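サイト内検索 キーワードを入力 検索

メープル板のオイル仕上げの手順

最終更新：8月

木の板は、塗装の前の下地づくりで仕上がりがほぼ決まります。このページでは、メープルなど色の淡い広葉樹の板を、浸透性のオイルで仕上げる手順をまとめます。使うオイルはVallovのクリアですが、ほかの乾性オイルでも流れは同じです。

1. 研磨
120番から始め、180番、240番の順に木目に沿って研磨します。杢の出た部分は逆目になりやすいので、力を入れずに紙の重さだけで動かします。木端と角も同じ番手で仕上げ、角は軽く面を取ります。

2. 水引き
固く絞った布で全面を拭き、毛羽を立たせます。乾いたら240番で軽くなで、粉を刷毛で払います。小さな節のまわりは粉が残りやすいところです。
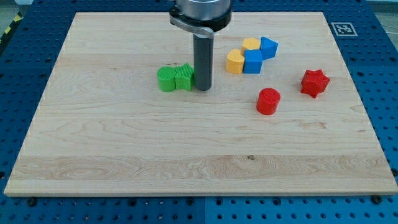

3. 一回目の塗布
オイルを布に取り、板の中央から外へ薄くのばします。65分置き、表面に残った分を乾いた布で完全に拭き取ります。拭き残しはべたつきの原因になります。裏面も同じ日に塗ってください。片面だけだと反ることがあります。

4. 乾燥と二回目
風通しのよい日陰に立てかけ、丸一日置きます。400番で軽く当ててから二回目を塗ります。量は一回目の半分で足ります。完全に硬化するまで7日は物を載せないでください。

使った布は自然発火のおそれがあるため、水に浸してから捨てます。

材料
Vallov クリアオイル小缶 2,989円
Trokarの研磨紙（120、180、240、400番）
綿の布、刷毛

濃い色を付けたい場合は手順が変わります。メープルは着色むらが出やすいため、端材で試してから本番に移ってください。

お問い合わせ ｜ © Wenix ｜ ページの先頭へ戻る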